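Wernstead Hall Reopens Teaching Kitchen With Course on Everyday Utensils

23 Oct 2024

The Wernstead Hall Center for Home Skills has reopened its teaching kitchen and will offer a new course on the use and care of everyday kitchen utensils. Registration is open to adult residents of Wernstead and the neighboring township of Skorwood.

The course, titled Tools of the Table, consists of six evening sessions. It covers wooden spoons and spatulas, cooking chopsticks, rolling pins, cutting boards, graters, and hand whisks. Each session pairs a period of instruction with supervised practice. Enrollment is limited to 30 participants, who will be divided into two groups so that everyone has a place at a work table.

The center closed the kitchen in May to replace the flooring and the plumbing under the sinks. The work was carried out by Dallard, a building contractor based in the county, and was completed on schedule. New shelving has been installed along the north wall, and the storage closet has been refitted with shallow drawers so that long utensils can be laid flat.

According to the center's program office, the new course was developed in response to comments collected from past participants. Many of those who had completed the introductory cooking class reported that they owned utensils they seldom used, or had received as gifts and did not know how to look after. Long cooking chopsticks were mentioned more often than any other item, followed by the hand grater and the carbon steel pan.

The second session is given over entirely to chopsticks. Participants begin with the shorter pairs used for eating and proceed to the longer pairs used at the stove. The practice tables are covered with towels for this session. A stick laid on a bare tabletop tends to roll when touched, and a beginner may spend more time chasing it than learning the grip. Terry cloth holds it in place and gives the fingertips enough clearance to reach underneath.
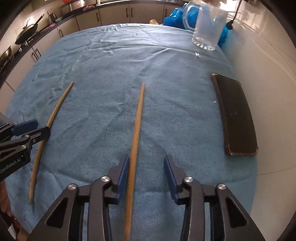

Instruction starts with picking up one stick at a time. The lower stick is settled in the base of the thumb and rested against the ring finger, where it remains still. The upper stick is then added and held much like a pencil. Participants are asked to set both sticks down and take them up again several times before any food is brought to the table. Left-handed participants are seated together and receive the same instruction in reverse.

Once the grip is secure, groups move on to lifting folded paper, then cooked noodles, and finally pieces of vegetable from a pan. The center notes that longer sticks require a lighter hold than shorter ones, and that most beginners squeeze too hard. Those with arthritis or limited hand strength may use joined training sticks or tongs and will receive full credit for the session.

Care of wooden utensils is addressed in the third session. The center recommends washing wooden sticks, spoons, and boards by hand in warm water with a small amount of dish soap, drying them with a clean cloth, and leaving them in the open air before they are put away. They should not be soaked overnight or placed in a dishwasher. Light roughness may be smoothed with fine sandpaper and finished with food-grade mineral oil. Utensils that have split or that keep an odor after washing should be discarded.

Sticks that have bowed slightly can often still be used for stirring and turning, although they may not meet properly at the tips. Participants are welcome to bring utensils from home to have them looked over before the third session begins.

The remaining sessions deal with boards and knives, graters and peelers, and the preparation of a shared meal. Knife work will be taught in small groups, and closed-toe shoes are required in the kitchen on that evening.

The fee for the full course is $40. Residents who receive housing or food assistance may attend at no charge, and no paperwork beyond the standard registration form is needed. The fee includes all ingredients, the use of an apron, and a printed handbook. Participants may keep one pair of cooking chopsticks and one wooden spoon at the end of the course.

Support for the program has been provided by the Ó Briain Fund, which awarded the center a grant for kitchen equipment earlier this year. The grant paid for 200 utensils, a set of stackable storage trays, and a supply of table towels. A portion has been reserved for replacements, as wooden items in a teaching kitchen are expected to wear more quickly than those in a household.

Registration forms are available at the front desk of Wernstead Hall and at the Skorwood branch library. Completed forms may be returned to either location. Places will be assigned in the order in which forms are received, and a waiting list will be kept for each group. Applicants should state on the form any food allergies and any need for seated or adjustable-height work space.

The kitchen is on the ground floor and can be reached without stairs from the parking lot on the east side of the building. The side entrance will be unlocked 30 minutes before each session. The main entrance closes at its usual time and should not be used for evening classes.

The center's other kitchen programs, including the introductory cooking class and the home canning workshop, will resume in the same room on their former schedule. Groups that held bookings before the renovation will be contacted by the program office and do not need to reapply.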